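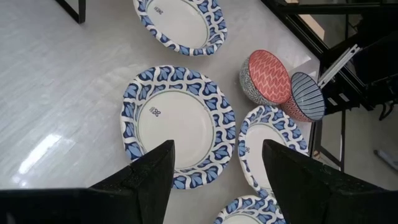 The Long Table at Parsons

On the last weekend of August, the main street of Parsons closes at four in the afternoon and the tables come out. They come out of the church basement, the grange hall, the school cafeteria and a good many garages, and by five they run from the feed store to the bridge. The town has 2739 residents. Most of them will sit down to eat together before dark.

Community suppers were once a normal part of the calendar in this part of the country. Every town along the river had one, usually tied to a harvest or to the end of some shared job such as haying or road repair. Gristutia held a bean supper. Drekum had a fish fry that went on for two nights. Over the past 20 years nearly all of them have shrunk or stopped, and the reasons are much the same from place to place. Insurance got expensive. Health rules got stricter. The people who knew how to cook for a crowd grew old, and their recipes were written in quantities that made no sense to anyone else.

Parsons stopped too. The supper was canceled one year on account of rain, and the next year no one put it back on the schedule. It stayed off for eight years. The street was still closed that weekend out of habit, and a few families set up card tables in front of their houses, but there was no shared meal.

What brought it back was a change in how the work was divided. The old supper had depended on one kitchen, the one under the church, and on the small group who ran it. They planned the menu, bought the food, cooked for two days, served it and washed up afterward. When three of them moved away within a year, the others couldn't carry it. The new supper has no central kitchen. Each block on the street takes one part of the meal and is free to handle it however it likes. One block does bread. One does corn. The block by the bridge has had the pies from the start and shows no sign of giving them up.

The system has its faults. Last year two blocks traded jobs in July, and word didn't get around, which left the supper with twice the coleslaw it needed and no pickles. The potatoes have been late more often than they have been on time. There is also a steady argument over meat. The first year, the block in charge of it roasted pork shoulders overnight in a pit behind the fire station, and everyone agreed they were very good. The following year the same block bought cooked chicken from a supermarket. Some people have not forgiven this.

Money is handled simply. There is no ticket. A coffee can sits at each end of the street, and whatever goes into the cans pays for the ice, the rented lights and the insurance. The insurance is the largest cost by far. The town tried getting by without it and was told by the county that it could not close a road for a public event on those terms. A policy through Skitell, a small insurer that mostly covers county fairs and horse shows, brought the price down to something the cans could meet.

Dishes are a smaller matter but take up a surprising amount of time at planning meetings. The church once owned enough heavy white china for the whole town, and when the supper ended it was sold off in boxes. Those who remember it speak of it fondly, though fewer of them remember having washed it. Now people are asked to bring their own plates from home, and a stack of disposable ones is kept at each table for anyone who forgets. More than 15 bags of trash came off the street the first year. The number has dropped since then, mostly because of a row of compost barrels lent by a dairy farm outside town.

Other towns have come to look. Gristutia sent a carload of people two summers ago and tried the block system the next spring, with a breakfast in place of a supper. It went well enough to be repeated. Drekum is harder. Its main street is a state highway, and the state will not close it, so any meal has to be held in the ball field at the edge of town. People there say it isn't the same. A supper on the street catches those who had not planned to come. They step outside to see what the noise is, and someone hands them a fork. At a ball field you get only the ones who meant to be there.

That difference shows up in Parsons at the edges of the evening. At half past five the benches are filled mostly by families and by older couples who like to eat early. An hour later the second shift lets out at the box plant, and the workers walk down the hill in their work clothes and take whatever seats are open. The corn is usually gone by then. The block that cooks it has started holding back a pot.

By eight the lights are on and the children have moved to the bridge, where they drop pie crusts to the fish. The tables are folded in the order they came out, feed store end first. Each has a name painted on the underside to show where it belongs, and some of the names are for places that closed long ago. Those go back to the grange hall, where they are stacked against the north wall until the next August.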